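Barrel Claims and Other Questions

Does Drumia rum really need ten years in oak?
We doubt it. Plenty of people pay for the number on the label and couldn't pick the older bottle in a blind pour. Try the young one first.

Is the 100 proof bottle stronger than the 80?
Yes, and that's all the number tells you. It says nothing about quality, whatever the guy at the bar told you.
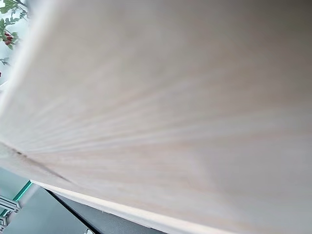 Parry, July. Milagros Tello took over the answers from this point down, so complaints go to her.

Can wood chips do the job of a barrel?
They add color and some vanilla flavor fast. Sellers who promise "years of aging in 14 days" should be asked what they mean by aging. I've asked three. One wrote back, with a coupon.

Is "small batch" a legal term?
Not in the way you'd hope. Our batch 3285 was small by our standards. Ask for a bottle count.

Do you ship?
Only where the law lets us, and an adult has to sign.

Are the Saturday tastings free?
No. Free tastings tend to end at a cash register. Ours cost money and you can leave without buying. Bring ID, even if you think you look old enough.

Who do I ask about refunds?
Mercedes Cuervo, at the Pilitz Road shop. Keep your receipt.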